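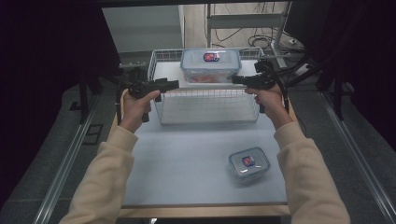 Two hand-held grippers, two lidded containers. Come write the software behind this.

Home | Work | Teams | Openings | Contact

Cendemwood uses cookies to keep this site running. Accept / Manage

Software engineer, manipulation policies and tooling
Cendemwood, Craddock site. Full time, on site most days.

We need someone soon. Writing this between two runs so excuse the shape of it.

What we do: people demonstrate kitchen and storage tasks with hand-held grippers, we turn that into trajectories, train policies, run them on a two-arm setup. Boxes with clip lids, wire racks, clear plastic. Clear plastic is the hard part. Depth is garbage on it and the lids are translucent, so segmentation drifts halfway through a lift. If you've fought this before, please apply even if nothing else on the page fits.

The team is 5 people. 2 of us are on software right now and it isn't enough.

What you'd own

- Nitelano, our replay and alignment tool. Takes both gripper streams plus head video, lines up the clocks, throws out bad segments. Python with some C++ in the hot path. It works, its slow, and the config format is a mess.
- Retargeting from hand-held gripper pose to arm joint commands. Right now we lose too many demos to wrist angles the arms can't reach. We want the check to run while the person is still at the table, so they can redo it on the spot.
- The bimanual planner. Self-collision between the two gripper tips when they close on the same object. The current margin is one constant for everything, which is silly.
- Some controller work. Impedance tuning, latency logging. You'd share this with the other software people.
- Dashboards, a bit. Nobody loves it, we split it.

What you need

- Solid Python, readable C++
- Real experience with rigid transforms and time sync. You have debugged a frame that was flipped and lived
- Some training experience, imitation learning or similar. Diffusion policies, ACT-style models, whatever you used
- Comfortable with ROS 2 or able to pick it up in a couple weeks
- Willing to sit at the table and record demos yourself now and then. Everyone on the team does, you find bugs in your own code that way

Nice to have: pose tracking without markers, transparent object perception, CI for hardware, experience keeping a dataset versioned without losing your mind. No PhD needed. Bootcamp, hobby arm in the garage, all fine if you can show the code.

First months, more or less: get Nitelano to process a 20 minute session before the next one starts. Then the reachability check. Then we run 300 container pick-ups from the new pipeline against the old one and see where we are. After that we'd like your opinion on what's next.

The boring stuff

Salary band gets sent with the first reply, before any call. Health, dental, paid leave. Hours are flexible but the rig calendar isn't, slots are booked per person and if you miss yours you wait. No weekend slots. Relocation help if you're coming from out of state. We can't sponsor a new visa this round, sorry, transfers are ok.

How to apply

Send a resume and one link to something you wrote. A repo, a gist, a write-up of a bug, anything. No cover letter. Use the form under Openings and pick "Craddock - software" or it lands with the Studari team, who do mobile bases and will just forward it to us a week later.

Process is a short call, then a paid take-home (a real log file with a real sync problem in it, half a day max), then an afternoon here with teh team. You'll get an answer either way.

Applications close Sunday night, end of July. Start date as soon as you can.

Questions go through the same form, put "question" in the subject line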